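Compte rendu de la réunion de l'association du jardin partagé de Kallside, juillet

Bon, c'est moi qui m'y colle cette fois, alors soyez indulgents, j'ai pris mes notes sur le dos d'un sachet de graines (enfin, de deux sachets). On a démarré à 18 h 40 au lieu de 18 h, le temps que tout le monde retrouve l'entrée côté rue Imthorpe. Nous étions 11, plus le chien de Radu.

Récupérateurs d'eau
Gros morceau de la soirée ! Radu Nistor avait demandé deux devis. Celui de Sârbu est à 1069 euros, pose comprise, et l'autre à 778 euros mais on se débrouille pour la dalle. J'étais pour le moins cher, Radu pour le plus cher, et on a bien passé vingt minutes là-dessus. Vote : sept pour Sârbu, trois contre, une abstention. Je m'incline, mais je note quand même que la dalle, on l'aurait coulée en un samedi.

Parcelles
La 28 est libre depuis le printemps et les liserons s'y plaisent beaucoup trop. On l'attribue à la première famille de la liste d'attente. Rappel pour tous : les allées se désherbent aussi, et chacun fait son côté.

Tomates
Le mildiou est arrivé dans le fond du terrain. On coupe les feuilles touchées, on les emporte chez soi, pas au compost s'il vous plaît. J'ai promis d'envoyer ma recette de décoction de prêle (je le fais demain, juré). 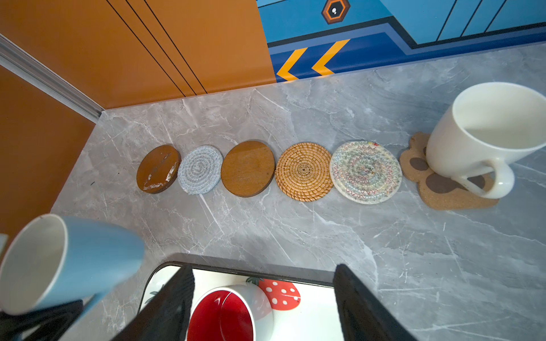
La fête d'été, maintenant ! On la garde en fin de journée, sous le tilleul, avec le groupe Kokarano s'il est disponible. Pour le stand d'artisanat on cherche encore du monde, et j'aimerais vraiment qu'on ait une table de petits objets pour la maison. Des dessous de verre par exemple, en bois tout rond, en corde grise et blanche enroulée en spirale, en rotin couleur miel, alignés comme ça avec des mugs autour, moi je craque. Si quelqu'un sait tresser le rotin et veut bien animer un atelier, qu'il m'écrive.

Divers
La clé du cabanon est retrouvée, elle était dans une botte. Le robinet du bas fuit toujours, Radu passe le voir avec un joint neuf. Fin à 20 h 25, prochaine réunion à la rentrée, même endroit, et apportez vos chaises.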